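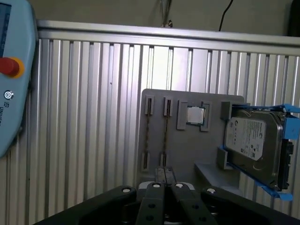

Adjunto 1. Tablero gris con las dos tiras, el procesador y el disco en su bandeja azul.

Ticket 400: el disco no queda firme en sus soportes
Producto: tablero vertical de piezas, Gondesel
Abierto por: Dede Baidoo
Atendido por: Úna Tierney
Fecha de apertura: 17 de octubre de 2026
Estado: resuelto

Dede Baidoo
Buenos días. Les escribo por el tablero que recibimos en julio. Pido disculpas si alguna palabra técnica no es la correcta, el español no es mi primera lengua.
El problema está en el disco duro de 3,5 pulgadas. Lo tenemos a la derecha del tablero, montado en la bandeja azul de plástico, con dos bloques grises en el lado izquierdo, uno en la esquina de arriba y otro en la de abajo. Debajo hay también una repisa gris. Cuando toco la bandeja por la lengüeta de la derecha, el conjunto se mueve un poco y hace un ruido pequeño de plástico. Con la bandeja anterior, de la marca Firker, no pasaba.
Lo que he probado hasta ahora:
- Sacar el disco y volver a ponerlo. Sigue igual.
- Limpiar los dos bloques con un paño seco. Sigue igual.
- Apretar los tornillos del bloque inferior por detrás. Mejora durante una hora y después vuelve el movimiento.
Las tiras de memoria y el procesador no me dan ningún problema, los menciono solamente para que el informe sea completo.

Úna Tierney (soporte)
Hola, Dede. Se entiende todo muy bien. ¿Me puede decir si la bandeja toca la repisa en toda su longitud, o si queda un hueco? Una hoja de papel sirve para comprobarlo. Y necesito saber qué referencia tiene la bandeja azul, está grabada en la cara interior del carril.

Dede Baidoo
He pasado la hoja. En el lado del conector entra sin esfuerzo, en el lado de los bloques no entra. La referencia es Presach 54. He tenido que desmontar el disco para leerla, porque las letras son muy pequeñas y del mismo color que el plástico.

Úna Tierney (soporte)
Gracias. La Presach 54 tiene los carriles un poco más altos que la Firker, y el bloque superior que enviamos en julio está hecho para la Firker. La bandeja entra inclinada y por eso apoya solo en un lado. Pruebe lo siguiente, por favor:
1. Retire el disco con su bandeja.
2. Afloje el bloque superior sin quitarlo.
3. Súbalo 2 mm por su ranura trasera.
4. Coloque la bandeja primero sobre la repisa y después contra los bloques.
5. Apriete, y repita la prueba del papel.
No hace falta tocar los soportes de las memorias ni los dos bloques que sujetan el procesador.

Dede Baidoo
Hecho con mi compañero Iddrisu Tetteh. Una duda en el paso 3: el bloque sube, pero al apretar baja otra vez, creo que la arandela está gastada. ¿Puedo usar una arandela normal de ferretería o tiene que ser la suya?

Úna Tierney (soporte)
Puede usar una normal, siempre que sea plana y no de las dentadas, que marcan el material. De todas formas le mando un juego nuevo sin coste.

Dede Baidoo
Hemos puesto una arandela plana que Iddrisu tenía en un cajón. Ahora el bloque se queda en su sitio y la hoja ya no entra por ningún lado. He dejado el disco montado toda la tarde y he tocado la lengüeta varias veces, no se mueve y no hace ruido.
Solo tengo una observación para ustedes. En el manual, página 2, está escrito que el bloque superior «sirve para todas las bandejas». Quizás sería bueno cambiar esta frase.

Úna Tierney (soporte)
Tiene razón. He pasado la nota a Abdul-Rahman Nyarko, que lleva los manuales. Cierro el ticket, y si el movimiento vuelve puede responder a este mismo mensaje y se abre de nuevo.

Dede Baidoo
De acuerdo, muchas gracias por la paciencia. El juego de arandelas lo pueden enviar a la dirección de siempre, a nombre de Iddrisu.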